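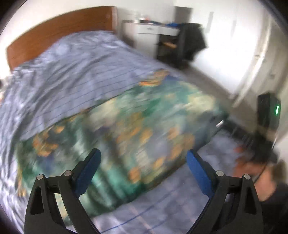
Room Attendant (Beds and Linen), Nallano House, Brusville

Reference: 78
Employer: Berhe Lodgings
Reports to: Rosine Roussel, Linen Supervisor
Hours: part-time, mornings, starting at 8.30 am
Start: May

Duties

Strip, air and remake beds in occupied and vacated rooms. Most rooms have a large bed with a wooden headboard, a duvet and a second, heavier blanket laid across the foot. Striped duvet covers are to be put on with the stripes running straight from head to foot. The cover is shaken out from the foot end and smoothed by hand. Irons are not used on the bed.

Foot blankets are folded lengthwise and laid square to the end of the bed, with an equal drop on both sides. The patterned blankets (teal and green with orange and pale yellow) are washed separately from the duvet covers. A blanket must not rest on the floor. Any that has done so goes back to the linen room with a tag.

Wipe the headboard along the top edge with a barely damp cloth. Report loose knobs, screws and bed feet on the room sheet. Attendants do not carry out repairs.

Lift and shake floor rugs, sweep beneath the bed and lay the rug flat again before the bed is made.

Keep the linen count. Stock is 200 duvet covers and 70 foot blankets, checked every Friday with the supervisor.

Requirements

Able to lift and turn a mattress with a second person. Able to kneel and reach under low furniture. Can read care labels and fill in a room sheet in English. Previous work in a hotel, hostel or care home is useful but not required. Training lasts two weeks and is paid at the full rate.

Conditions

Contract is for one year, renewable. Tunic and gloves are supplied; shoes must be closed and flat. Lunch is provided on working days. The linen room is on the ground floor and there is no lift to the upper rooms.

Selection

Short interview, then a practical test: one bed stripped and remade with the linen supplied. The result is checked for corners, stripe alignment and blanket drop. Speed is not scored.

How to apply

Send a letter and one reference to Barry Birkett, Staff Office, Nallano House, Brusville, quoting the reference above. Questions about shifts go to Eulalia Toledo at the same address.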